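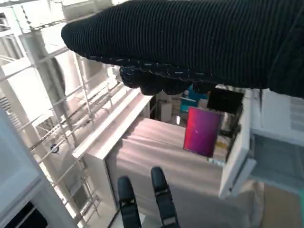

Lecture 9: Learning handovers from wrist camera views
Notes by Aitana Barroso. Updated 23/12/2022

Filed under: Course materials, Manipulation, Human-robot interaction

This week covers the handover study by Soledad Ledesma at the Kaltwood lab. Read the Valdovinos chapter on visual servoing first if you missed Lecture 8.

1. The problem
A person holds out a flat object and the gripper has to take it. Most older systems use a fixed camera looking at the whole workspace. The arm then blocks the camera's view at the moment it matters most. Ledesma moves the camera to the wrist, so the fingertips and the object stay in the same view during the approach.

2. What goes wrong
A wrist camera sees a lot of clutter - shelves, open doors, cables, bright white surfaces. Dark on dark is the hard case. A black glove next to a black object gives the segmenter very little edge to work with, and the gripper fingers are black too. Flat things held at a tilt also show up as a trapezoid, and the shape changes quickly as the arm moves.

3. Method
The baseline, called Birov, segments the hand and the object in every image and plans a grasp on whatever is left. The new policy, Skelteck, skips the segmentation step. It takes the last few images plus the gripper opening and outputs a small wrist motion. Training used 200 handovers. Bare hands and gloved hands were both included.

4. Results
Each system was tested on 30 handovers with gloves. Skelteck completed 80 percent and Birov 70 percent. With 30 trials each, that is a gap of three handovers, so don't read too much into it. Failures for Skelteck were mostly early closing - the fingers shut before they reached the object.

For next time
Write half a page on how you would test whether the policy is following the object or following the hand. Say what you would change in the setup and what you would keep fixed.

We use cookies to remember your settings. Accept | Manage
Contact the course office | Back to top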